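How our robot arm learns to tidy up

Hi! I'm building a robot arm in a shared workshop called Killside, and my favourite job is teaching it to pick things up. You do that without thinking. A robot has to be told everything, even when to close its fingers.

Our arm is named Gbeho. It has two black fingers that open wide and squeeze shut, a bit like the tongs your mum or dad uses at a barbie. Near the fingers sits a little camera, so Gbeho can look straight down at whatever it's about to grab.
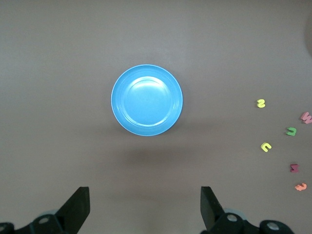 Words by Adwoa Laryea
Workshop builder and robot tinkerer, October 2025

The game goes like this: foam letters start on the table, and Gbeho has to put them on the blue plate. Foam is great for beginners - it's squishy, so a clumsy squeeze doesn't hurt it!

Letters are tricky, though. Turn an M upside down and it looks a lot like a W. Luckily Gbeho doesn't need to read. It only needs to work out where a letter is and which way to turn its fingers.

My mate Thijs and I steer the arm ourselves first, and the computer remembers every move. We've done 149 goes so far and we want 300 (my thumbs are already sore). Then Gbeho gets to try on its own.

Want to have a go at home? Grab some kitchen tongs, close one eye and pick up a sock using only your wrong hand. Ask a friend to call out the moves - left, down, squeeze!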